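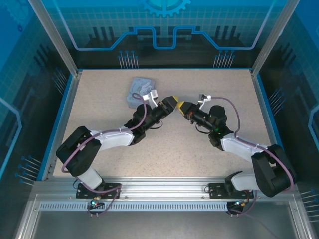

The bus to Gorkness left at 6:40 and Merike Lill was on it with her mother's winter coat folded in her lap. The coat had been at the cleaner's in Brenow since July. She had paid for it with her own money and had not yet decided whether to mention that.

It was 136 miles, with one stop at a gas station where the driver smoked and the passengers stood in the wind. Merike bought a coffee and a packet of crackers. A man she half knew, Justinas Žukauskas, was waiting by the air pump with his hands in his sleeves.

"You're Laimutė's girl," he said.

"I'm her daughter, yes."

"She still at the house?"

"She's selling it."

He nodded as if she had told him the time. He had worked at Barnent, the cannery, with her mother until it closed. After that he drove a truck, and then his back went. He told her this while they waited for the driver to finish. When they got back on he sat four rows behind her and slept.

Her mother was Laimutė Dzene again now. She had taken her own name back after the divorce and had all the bills changed in one afternoon. She was standing at the kitchen sink when Merike came in, and she did not turn off the water.

"You brought the coat."

"I said I would."

"Put it on the chair."

The house had been emptied from the top down. Upstairs there were marks on the wallpaper where the beds had been. A woman named Rūta Pētersons had come for the wardrobe and paid 300 for it, in cash, and had then sat in the kitchen for an hour talking about her knees. The dog, Bite, lay across the back door and would not move for either of them.

"What's left?" Merike asked.

"Your drawer."

Search this site Go

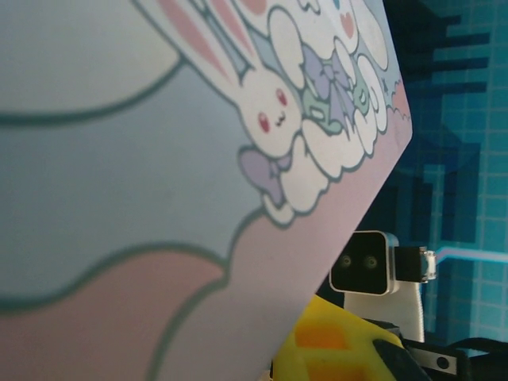 The drawer was the bottom one of the hall chest, and it had been hers since she was small enough to sit in it. She pulled it out and carried it to the window. There were school reports, a belt, a key to something, and under them the birthday cards, which she had forgotten she kept. One was bigger than the rest. It had a white bunny on it, drawn the simple way they draw them for small children, on pale blue, with pink and mint green and every shape outlined in dark teal. She opened it. Inside, her father had written her name and his name and nothing between them.

"He picked that one," her mother said from the doorway. She had dried her hands. "I wanted the one with the boat."

"Why didn't you get the boat?"

"He was already at the register."

Merike put the card back with the others. Her mother came over and looked down into the drawer for a while, then took out the key and tried it in the chest, where it did not fit. She tried it in the hall closet too.

"It's the Barnent locker," she said. "I was supposed to hand this in."

"Will they want it?"

"There's no one there to want it."

She dropped it in her apron pocket. They ate soup standing up, because the table had gone to a neighbor, Mihret Mersha, whose two boys had carried it down the street upside down with the legs in the air. Bite got the crackers.

At four Merike put the cards and the reports in a grocery bag. The belt she left. Her mother had the coat on by then, buttoned all the way, though the heat was running and she was not going anywhere.

"They got the stain out," she said, looking at the cuff.

"It was twenty-six dollars."

Her mother went and found her purse. Merike let her count it out onto the windowsill, and then she picked it up and went to see about the bus.

Last updated: 19 April 2024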